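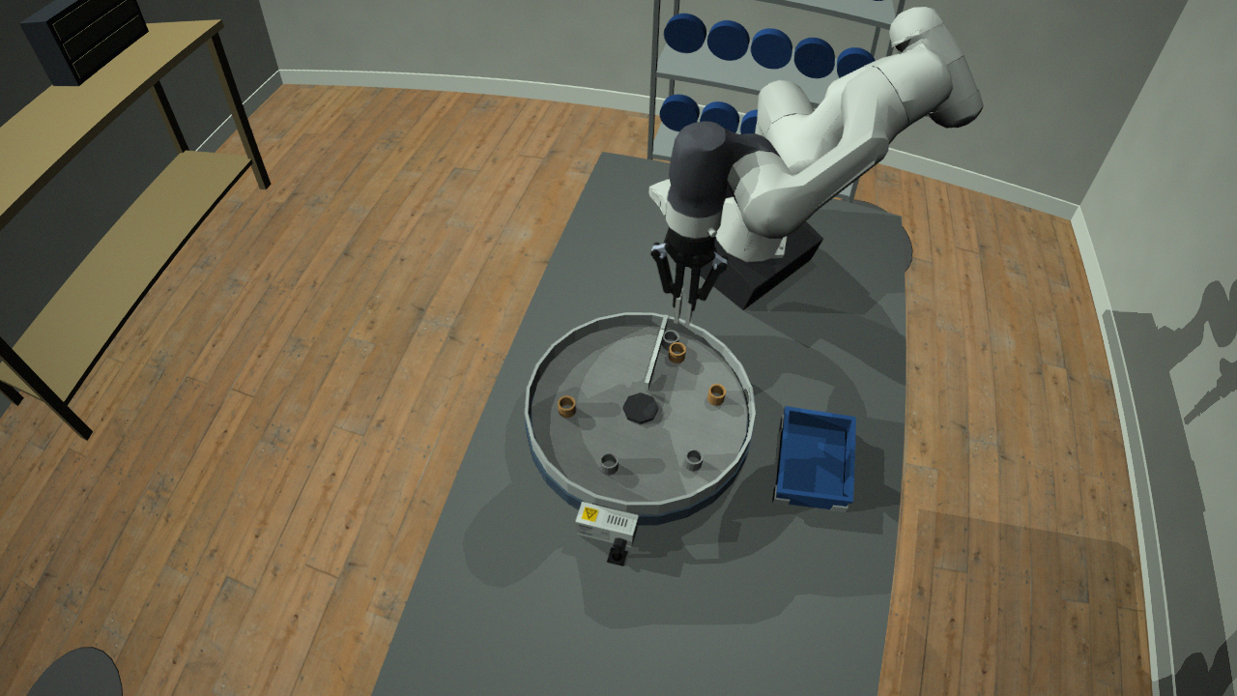
Part 3. Getting your Zunar weather station online

Okay, so the pole is up, the rain cup is level and you've had something cold to drink. I did my first one on a hot July afternoon and I'd suggest you wait for evening!

1. Bring the indoor display and the outdoor sensor into the same room. Yes, I know you just mounted the sensor. It unclips from the bracket with a quarter turn to the left.

2. Put batteries in the sensor first, then the display. If you do it the other way around the display gives up looking after 34 seconds and you have to pop the batteries out and start over (I've done this more than once).

3. Hold the SET button until the little antenna blinks. Let go. When it stops blinking, the two are talking.

4. Pick your channel. Mine came on channel 1, same as Keisha Sorensen's next door, and for a whole weekend I was reading her wind speed.

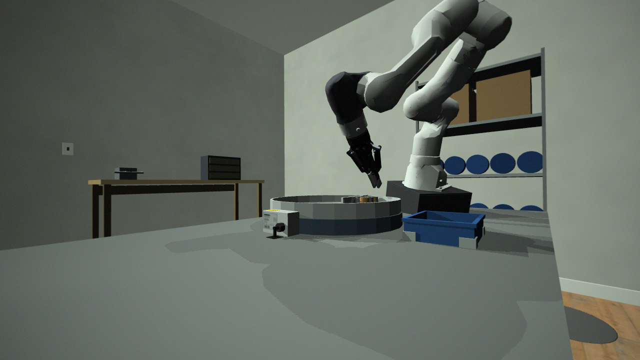

5. Type in your height above sea level. I'm at 636 feet. The display wants feet unless you've switched it to metric, and if you get this wrong your pressure readings will look like a hurricane is coming. Any topo map of your area will have the number.

6. Clip the sensor back on the pole and walk inside. The range is listed as 300 feet in the open, but my brick wall eats a good chunk of that. Two bars on the display is plenty.

Note: The rain total starts at zero when you change batteries. Write down the old one if you're keeping a log.

Caution: Don't use rechargeable batteries in the sensor. They sag in the cold, and below 14 degrees mine quit reporting completely until lunchtime.

If the antenna never stops blinking, go back to step 2 and move the display away from your router. Booker Mercado had his sitting right on top of one. Part 4 covers setting the alarms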